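27 October 2021
Notebook, kitchen chores in sim

Back on the counter tasks after leaving them alone since August. Question for this round is the same one Dehua Dong wrote on the whiteboard: which kitchen chores could we hand to an arm today without a person standing by. My working answer is still "fewer than the videos suggest," but the list has moved a little.

Setup: Etdale kitchen layouts, single arm, parallel runs overnight on the Todotia box. 1,183 episodes finished. Another 271 died on load with the same mesh error as before and are not counted in anything below. Restarted those with the old asset pack, will check tomorrow.

Notes by chore.

Pick up small item from counter, put it somewhere else on the counter. Good. I would let this run unattended if the item is rigid and there is space around it. Most of the misses are bad approach angles near the wall, where the elbow gets in its own way.

Drawers. Pulling is fine with the bar handles. Pushing shut is sloppy – it stops a finger's width short and calls it done. The success check was too loose and I have tightened it, so expect the numbers to drop.

Toaster levers. Poor. The contact patch is tiny and the policy slides off sideways. When it does get the lever down it tends to shove the whole toaster back. Real ones are light too, so I don't think we can blame the physics for that.

Coffee machine. Button press works when the start position is close. From a far start it presses the panel next to the button and waits. Dehua thinks the camera placement is hurting us, since the arm hides the front of the machine for much of the reach. I agree after going through about 100 of the failures by hand.

Pulled one from the counter set to look at the occlusion problem:

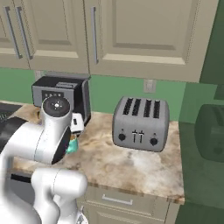
Small teal object in the gripper, coffee machine partly behind the arm. Toaster is out in the open.

From this view the policy gets a clean look at the toaster top and levers and a poor one at the coffee machine. That fits the reach results but not the lever results, so the levers are a control problem and I should stop retraining the vision side for them.

Next:
Add a second view from the right for the coffee machine runs.
Try the Plundetti fingertips model for levers, narrower than ours.
Ask Lü for their contact settings. Dehua has the login.
Rerun drawers with the tighter check, 2 seeds.

Wiping is still not started. I want a spill model that doesn't halve the frame rate before I put any time into it.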